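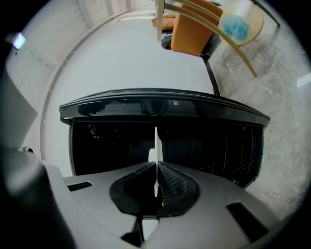 Which goes into a storage box first, the heavy things or the soft things?

Heavy things first, laid flat across the base, then the soft things pushed into the gaps and over the top.

Week 2 handout: Boxes, cushions and chairs
Packing and Storing a Household, Dulldale evening program
Tutor: Imelda Castillo

Notes from Wednesday, tidied up a little. Bring them next time, as we will be working from the same list.

Plastic boxes

A rigid plastic box keeps its shape under load and can be wiped out between jobs. Check it before you use it. Run a hand around the rim and feel for cracks. Look at the inside corners, where grit collects. If the walls have ribs, anything with a soft surface needs a layer of paper or an old sheet against them, or the ribs will mark it over a long storage.

Dark boxes hide their contents, so label two sides and not only the lid. Lids get swapped. Write the room first, then the contents, then the weight if you have weighed it. The limit for this course is 17 kilos for one person lifting. Trinidad Buenaventura will bring the scales from Plindport again.

Don't pack a box while holding it. Put it on a bench or table at waist height with the open side up. When you tip it to empty it, keep one hand on the rim.

Cushions

Take covers off if they have a zip, wash them, and let them dry completely. Store the inners in cotton bags. Plastic bags trap damp, and vacuum bags flatten feather filling so that it may not recover. Foam can stay compressed for a short move but not for a season.

Keep strong colours apart from pale ones. Orange and red covers are the usual ones to rub off on their neighbours, and a sheet of plain white paper between them is enough.

Upholstered chairs

Boxy armchairs are easier to store than curved ones but take up more floor. Work in this order:

Vacuum the seat, back and arms, including the crease behind the seat.
Remove loose cushions and pack them separately.
Check underneath for loose staples.
Cover with a breathable dust sheet and tie it at the base.
Stand the chair on its own feet. Nothing goes on the seat.

People always want to use the seat as a shelf — one box sitting there all winter will leave a dent in the padding.

Getting things out of the room

In older houses the damage is mostly to door frames and to cornices, when something tall is tilted on the way through. Plaster cornice chips easily and is slow to match. Measure the chair at its longest diagonal before you lift it. Leave 10 centimetres clear at the tightest point.

The Javier case: a three-bedroom house, all contents into storage, roughly 2,000 items on the Fisanow inventory sheet. Read the sheet for the front room and mark anything you would move out of a box and wrap by itself. We will go through it at the start of Week 3.

Still to bring: marker pens, cotton bags, one cushion with a removable cover.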